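Household Tips: Where to Keep the Papers You Hope You Won't Need
by Tegan Grimshaw

My mother signed a health care power of attorney at 86, in a lawyer's office in Rakwood, with a good pen and a great deal of sighing. She then took the original home and put it somewhere safe. We found it eleven months later in the roasting pan she uses at Thanksgiving, under the rack.

I have become a bore on this subject. If you have an aging parent, a grown child with a disability, or a body of your own that could fall off a ladder, somebody may someday need to prove to a hospital desk that they're allowed to speak for you. They will need to prove it at 2 a.m. What follows is housekeeping and has no legal advice in it. The legal advice cost us $2295 and came with a folder.

The safe deposit box is the wrong place

Banks keep banking hours. Put the deed in there, and your grandfather's coins if you must. The health care papers stay in the house.

The freezer is also the wrong place

I know. Your aunt swears by it. Paper that has spent three summers next to the peas does not photocopy well, and no intake clerk wants to be handed it. If you like the idea of a spot everybody can find in the dark, use the inside of a kitchen cabinet door. A plain document pocket stuck up with removable strips will hold ten or twelve sheets. Ours is on the door with the coffee filters, so it gets looked at daily by people in a poor mood.

What goes in the pocket

A copy of the health care power of attorney, or whatever your state calls it.
A copy of the living will, if there is one.
The guardianship order, if a court has issued one, with every page. Page three is the page that gets lost and the page they ask for.
One sheet with medicines, allergies, doctors and phone numbers. Type it. My mother's handwriting has been mistaken for Arabic.
A note saying where the originals are.

Write the date you last checked everything on the outside, in marker. Cross it out and write a new one each October, when you're changing the smoke alarm batteries and already feeling virtuous.

Copies

Make 5. One for the pocket, one for the glove compartment, one for the doctor's office, one for the person named in the document and one for the backup person, who will say "Oh, I didn't know I was on there." Tell them they're on there. Tell them twice, the second time sober.

Put a small dot of colored ink in the corner of each original before you copy it. On a black-and-white copy the dot comes out gray, and you'll know at a glance which one not to leave at the dentist.

Do not laminate the original. I did this to my own. It looked terrific and the lawyer made a noise like a kettle. Don't pull the staples to run it through the scanner, either. Lay it on the glass and turn the pages like a civilized person.

Ask the person

The best form in the world is a poor substitute for having asked. Do it while doing something else with your hands, such as shelling beans or matching socks. Eye contact ruins it. My brother-in-law Panyasiri got more out of his father in one afternoon of cleaning gutters than the rest of the family managed in a decade of meaningful dinners.

If your relative has trouble with long questions, ask short ones, and ask the same one on different days. Write the answers down in their words, even when the words are rude. "No tubes, and don't let Carol in" is a perfectly clear preference. It should go in the notes.

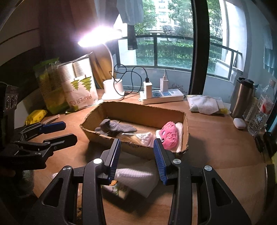 Keep those notes in the same place as the forms. A spiral notebook is fine, with a date at the top of each entry. A spiral notebook with a grocery list on every other page is less fine, though I'm told ours gave the social worker the only laugh of her shift.

When to redo the pocket

After a move, especially to another state.
After a divorce. I can't stress this one enough, and neither could my cousin's first husband.
After anybody named in the papers dies, or moves abroad, or joins something.
After a new diagnosis.

Old versions should be shredded the same day, all of the copies, including the glove compartment one that you've forgotten about. Two forms naming two different daughters will keep a hospital lawyer busy for an entire weekend, and the daughters longer.

One last thing on passwords. If the forms are also stored online, the login goes on the sheet with the medicines. My mother's was taped under the cat's dish. The cat knew.

The roasting pan is back in service, by the way. I check it before preheating.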